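**Ticket 868: Episode page shows the wrong promo**

Opened by: Denise Naylor
Assigned to: Jamie Dawber
Status: waiting on Hakala
Opened: 2026-07-06

Viewers clicking the promo for season 2, episode 8 of *Bremow* get the trailer for the December special. The title and thumbnail are correct. The recap text is correct too. Only the video is wrong.

**Denise:** First complaint came through the show's comment page. I can reproduce it in two browsers, logged in and logged out. Phone app plays the right promo.

**Jamie:** Checked the listing in Prustanico. The video ID matches the one the channel sent us. Cleared the page cache and reloaded, no change.

**Jamie:** Tried the episode 7 page. Plays fine. So it isn't the whole season.

**Ulla Ljungberg:** The web player reads from Hakala and the app doesn't. Their copy of the schedule may still have the old slot, from before the wedding episode was moved.

**Jamie:** Confirmed. Hakala has the special in that slot. I can't edit it from here. Sent them the correct ID and asked for a refresh.

**Denise:** Roughly 800 plays on the wrong video so far. The special gives away who leaves the family, so can we hide the player until it's fixed?

**Jamie:** Player hidden on the web page. Recap and cast list are still up. Will turn it back on when Hakala replies, and Denise will retest in both browsers before we close.

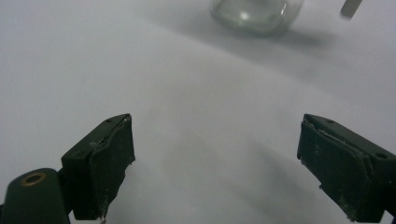
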